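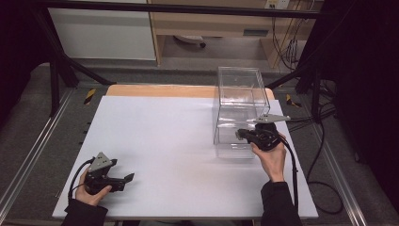

Notebook entry, November 16, 2020. Adhesives bench, Nowakowski building. Entered by R. Durrani; read by S. Chauhan.

The purpose of the present series is to determine why solvent-bonded acrylic joints prepared in July have developed fine surface cracks (crazing) along the bond line, while joints prepared earlier from the same sheet stock have not. The cracks run at right angles to the edge and are most numerous near corners. A clear box with thin walls and a ledge partway up the inside, of the sort standing on the white board, presents the difficulty in a compact form: a ledge of that kind meets the walls at inside corners, where solvent tends to collect and where cutting stress is least likely to have been relieved. Flat lap joints have been used for the tests all the same, as they can be loaded in the small frame without a special fixture.

Materials. Cast sheet from Zarkum, one lot, protective paper left on until cutting. Solvent cement is the Kotinix thin grade. The can opened in July has been set aside and labeled; a new can was opened for this series. Mr. Magalhães has asked that the old can not be discarded until the comparison is finished.

Preparation. Strips were cut on the table saw and the edges scraped by hand. Flame polishing was not used on any strip. Half of the strips were annealed in the small oven and allowed to cool with the door closed overnight. The remainder went directly to bonding. The oven display reads 5 degrees above the reference thermometer, and the set point was lowered to suit. This correction does not appear in the July entries, and it is not known whether it was applied at that time.

Bonding. Cement was applied by needle along one edge of each overlap and drawn in by capillary action. Strips 8 and 11 took cement unevenly and show a dry patch near the middle; they are kept in the set but marked. All joints were left under light weight until the following morning.

Results to date. The annealed strips show no crazing under the hand lens. Among the strips that were not annealed, fine cracks are present on most, beginning at the sawn edge. One annealed strip from the new can failed at 626 newtons, with the break outside the bond. No conclusion should be drawn from a single pull. Ms. Gajewski has pointed out that the load cell was last checked against the 2000 newton standard before it was moved to this room, and it is to be checked again before further strips are tested.

Outstanding.
Repeat with the July can, annealed and not annealed.
Wipe test with isopropyl alcohol on unbonded strips, to separate cutting stress from the effect of the cement.
Mr. Wróbel to confirm with Iseck whether the saw blade was changed in July. The present blade leaves a slightly melted edge on the thicker sheet.
Humidity was not recorded for the first bonding session. It is to be entered on the sheet from now on.

Last updated: entry open, load cell check pending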